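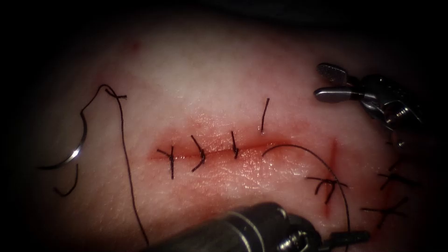

Shamim Qureshi
Skills Lab Technician, Haverford

Review: Prullomico hand controllers and recording software, from Tukovix
Jan 8, 2022

I have been living with the Prullomico since October, so I feel I know it well enough by now to be fair to it (and I was rather unfair to it in the first week, as Mudassar Bhutto will tell you, having had to listen to me through the partition). It is a pair of hand controllers, a foot pedal and a program that records everything you do while you drive a surgical robot's arms, so that the robot can later be trained on your examples. Ours is used for stitching, and almost only for stitching.

The controllers themselves are lovely. You rest your forearms on a padded bar, pinch with finger and thumb, and the jaws pinch with you. I have small hands and usually end up fighting kit like this, but the finger loops go down a long way and stay where you set them! Corey Mahuika, whose hands are nothing like mine, uses the same pair and only has to swap the loops over.

What I like best is how well it copes with thread. Picking up a curved needle is something most people can manage on their first afternoon. The long strand is the hard bit, with its habit of wandering over the neighbouring stitches when you want it out of the way. You can see it doing just that at the untied stitch, where it arches over the knot on the shorter cut before dropping to the lower gripper. Getting from there to a row like the three tied ones beside it takes patience, and a good deal of it comes down to how smoothly your hand movements are passed along. On the fine setting (the slow one, with the tortoise on the dial) I can coax a loop round a jaw without snatching at it, and that goes into the recording as a nice calm movement.

The foot pedal lets you pause, put your hands somewhere comfortable and carry on again, and the pauses are trimmed out for you. I do wish the pedal were heavier. It creeps away across the lino and I have taken to wedging it against the leg of the bench.

Now for the grumbles. The recording program wants you to label each piece of work as you go: needle pick-up, bite, pull through, first throw and so on. It's a sensible idea, but the menu is tiny and you have to take a hand out of the controller to reach it, and then of course everything has to be lined up again. Jitendra Thakur now sits beside me and does the labels, which makes for good company but does tie up two people. Also, if you stop halfway through a knot the program files it as a failure, even when you only wanted to have another go with a shorter tail. We like to keep those, because a robot needs to see a muddle being put right as well as a tidy knot, and I have to go back and mark them by hand.

We have 643 recordings on the shelf at present. My limit is 40 minutes at a stretch before my shoulders start to complain, and I would beg anyone new to stop sooner than that.

It costs £3000 with the pedal, and the padded bar is included. Waqas Lashari at our Girnville site is still happy with the older controllers and sees no need to change, and if yours are working well I wouldn't argue with him. If you are starting from nothing, though, I would buy this one again, and I'd ask Tukovix very nicely about that menu when you ring to order.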